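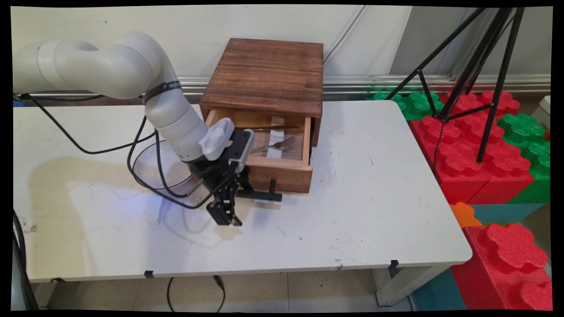

Search articles Go

4.3 Procedure on the open day

The open day at the Laing building was held on April 20, 2018. Visitors were admitted in groups of no more than 15, each group staying in the room for one session of 20 minutes. The same task was used in all sessions so that comments from different groups could be compared. Sessions were led in turn by Agnes Imrie and Murdo Leckie. Larysa Hladun sat at the control station and did not speak to visitors while the arm was moving.

The task concerned a small wooden drawer unit placed on the work table. The arm was to approach the drawer, take hold of the handle, open the drawer and pick out one piece of cutlery named by the session leader. The drawer was chosen over the block-sorting task of the Prastitz visit (Section 3) for two reasons. Visitors at Prastitz had found sorting easy to follow but had little to say about it afterward, and several took it for a recorded routine. A drawer is familiar from any kitchen, and people have an opinion on how it should be opened.

The layout is shown in Figure 4. The two-finger gripper points down toward the table in front of the drawer unit, with the handle just to the right of the fingers. The drawer is partly open and holds a fork and a table knife, with a strip of white paper between them. The knife is the item further back. The cables run along the outside of the arm and lie over the left half of the table. This routing was kept from the laboratory setup, and its effect on what visitors said is taken up in Section 4.5.

Each session had the same order. The leader first gave a spoken introduction of 5 minutes, which named the parts of the arm and stated the task. The arm then made one attempt without comment. A second attempt followed, during which the leader described each motion as it was made. The remaining time was given to questions. If an attempt failed, it was not repeated, and the leader said that it had failed and went on. This rule was adopted after the trial session in January, when repeated attempts used up the question period and left visitors unsure which attempt they were being asked about.

Speed was limited to 200 mm per second at the gripper for all sessions. The limit is lower than the one used in the laboratory trials of Section 2, and the two sets of timings should not be compared. Visitors stood behind a floor line. The stop button was held by the session leader at all times and was shown to the group during the introduction.

Comments were written down by Ailsa Rennie, who stood with the visitors and had no part in running the arm. She recorded each question in the words used, together with the stage of the session at which it was asked. No sound recording was made. Murdo Baxter later sorted the questions under the headings developed at Flenitz, without access to the notes on whether the attempt had succeeded. Questions that fit more than one heading were placed under the first that applied.

4.4 Limits of the procedure

Three points restrict what can be drawn from the sessions. First, the visitors chose to come, and many had already seen the other rooms, including the Fakberg conveyor display on the floor below. Questions about speed may owe something to that display, where the motion is much faster. Second, the spoken commentary was not scripted. The two leaders used the same outline but differed in wording, and Imrie tended to explain the grasp while Leckie dwelt on the path of the arm. We treat the leader as a factor in Section 4.5 for this reason. Third, the item to be picked was named aloud before the attempt. A visitor who had not heard the name could not judge whether the right item had been taken, and such visitors were not identified in the notes.

The drawer was returned to its starting position by hand between sessions, with the arm stopped.

Contact the editors | Copyright and permissions | Back to top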